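# Chapter 4: Belonging, Faith, and the Public Square

How do people of different religions share one town? 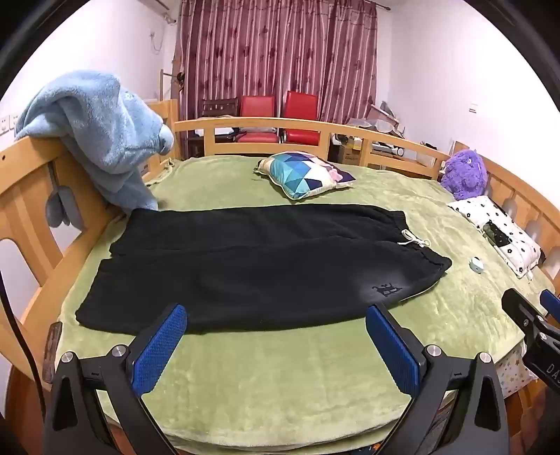 It is one of the oldest questions in politics, and one of the most exciting to study, because the answers are all around us. They are in school calendars and parking rules, in the menu at a hospital, in the length of a lunch break. Big words like *tolerance* and *integration* show up in speeches, but most of the work behind them gets done in small rooms by people arguing over a budget line.

Chapter 3 looked at how states write religious freedom into law. Now we move down to street level, where the law meets neighbors. You will need two terms from that chapter, **establishment** (when a state gives one religion official standing) and **accommodation** (when a general rule is bent so that believers can follow their faith). If either one feels shaky, go back to the review box before reading on. They come up on nearly every page!

## 4.1 The Prayer Hall at Ekirness

Let's begin with a case we will return to all through the chapter. Ekirness is a port town with a fish plant, a ferry dock, and a long main street that runs uphill from the water. For generations nearly everyone who went to worship there went to the same stone church. Then the plant grew and hired from abroad, and within a few years 109 Muslim families had settled in the streets behind the harbor.

At first they prayed in a rented storeroom over a net shop. It had one staircase and no heat. When the landlord sold the building, the families asked the town council for permission to turn an empty school on Ladefoged Street into a prayer hall with classrooms.

The request set off the liveliest public debate the town had seen in years, and what makes it such a wonderful case for students is how hard it is to sort people into two camps. Some churchgoers were against the plan, and others wrote warm letters for it (a few offered folding chairs). Several residents with no religion at all objected, and said they would have objected just as much to a new chapel. A number of Muslim parents had doubts of their own. They worried that a separate hall would pull their children away from the youth club where they had made friends.

The first council meeting heard 33 speakers and ran until almost midnight. Read through the minutes and you find that most of them talked about cars. Where would people park? Would the street be blocked at noon? It is tempting to treat such talk as a cover for something uglier, and sometimes it is. But sometimes a person who complains about parking is worried about parking. Learning to tell the difference, and learning to be careful when you can't, is a skill this chapter will help you build.

## 4.2 Two Ways of Counting Support

After the meeting, the council mailed a survey to every household. Of those that replied, 78 percent agreed that "all faiths should be free to worship in Ekirness." Support for the hall itself was far lower.

Political scientists call this the **principle–implementation gap**. People often back a right in general and then hesitate when it gets an address. The gap turns up in debates over housing, shelters, and schools too, and you will probably start spotting it everywhere once you have the name for it.

What explains it? Two ideas compete:

- **Contact theory** holds that people grow more at ease with a group when they meet its members on equal terms, with shared goals.
- **Threat theory** holds that people grow less at ease when they believe a group is gaining power, jobs, or space at their expense.

Both can be true in the same town, even on the same block. In Section 4.3 we set Ekirness beside the inland city of Purnia and the mill town of Brurkden, which faced similar requests and handled them very differently. Purnia left the matter to its planning office. Brurkden put it to a vote.

## Before You Read On

Think of a place where you live that is used by more than one community. It might be a park, a gym, a library, or a cemetery. Write a short paragraph on who sets the rules there and how a newcomer could get one changed. Keep it in your notebook, and we will use it again at the end of Section 4.5.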